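The Sornar Omnibus, Complete in One Volume
Cisix Books, comic fantasy

Print this page | E-mail to a friend
Shares: 47

The Sornar Omnibus brings together all four of the comic fantasy novels about the city of Sornar and its very bad luck with wizards. Until now the books were sold one by one, and the second of them, The Tax on Dragons, was out of print for a long time. Many readers asked us how they could get it. Now they can have it together with the others, in the correct order of reading and with the mistakes of the old printings corrected.

If you do not know the series yet, it begins when the city council of Sornar decides to save money and hires a wizard who did not finish his studies. He can do one spell well. It turns things into geese. The council has signed a contract for seven years and cannot dismiss him, so it must find work in which geese are useful. From this small problem comes a war with the neighboring kingdom, a wedding, a second wedding, and the longest court case in the history of comic fantasy (it fills most of the third book).

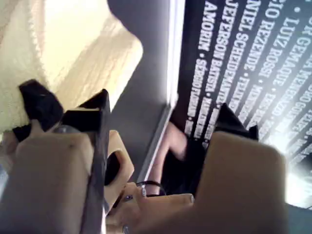
The fourth book, A Goose for Every Purpose, was the one that divided the readers. It is darker than the others, and the wizard is away from the city for a large part of the story. We have kept it as it was published, but the omnibus adds the short chapter which was removed from the first printing for reasons of space. It belongs after the siege, and it explains what happened to the bell.

What is in the volume

The Apprentice at a Discount
The Tax on Dragons
The Honorable Court of Geese
A Goose for Every Purpose, with the restored chapter
A glossary of Sornar insults, enlarged
A map of the city and the lower harbor

Details

Format: hardcover, sewn binding, with ribbon
Pages: 639
Language: English
Print run: 1410 copies
Catalog number: 2555
Suitable for: adults and older teenagers. The humor is sometimes rude, mainly in the second book, and the glossary is rude from beginning to end.

Please note that the type is a little smaller than in the single volumes. It was necessary to make one book which a person can still hold in bed. We tested several sizes and chose the largest that was possible. If you prefer big letters, the e-book edition will be better for you, and it contains the same text. The map is in the e-book also, but on small screens the street names are hard to read.

The footnotes are at the bottom of the page, where they were always meant to be. In the old e-books they were moved to the end of each novel, and this spoiled many jokes, especially those in which the footnote argues with the main text.
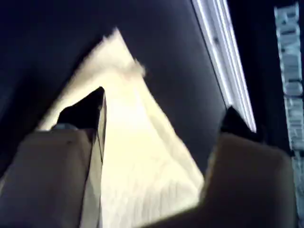

One reader of the advance copy wrote to us that she had forgotten how sad the court chapters are under all the shouting, and that she missed her stop on the train twice because of them. She also asked for an index of the geese. We are thinking about it for a later printing, but we cannot promise.

Ordering

The omnibus can be ordered from Cisix directly or from our two partner shops, in Stockdale and in Cladstead. The Cladstead shop keeps a reading copy at the counter, so you can look at the type size before you decide. Orders made through a partner shop must be collected there. Orders made directly from us are sent in a cardboard box and not in an envelope, as the corners of heavy books suffer in envelopes.

If you own one or more of the single volumes, you do not need to replace them. The restored chapter is available as a separate booklet with a paper cover, and you can add it to any order. The e-book edition of the omnibus follows in January.

Page updated 5 August 2026

Comments: 0
Contact Cisix Books | Copyright Cisix Books, all rights reserved | Back to top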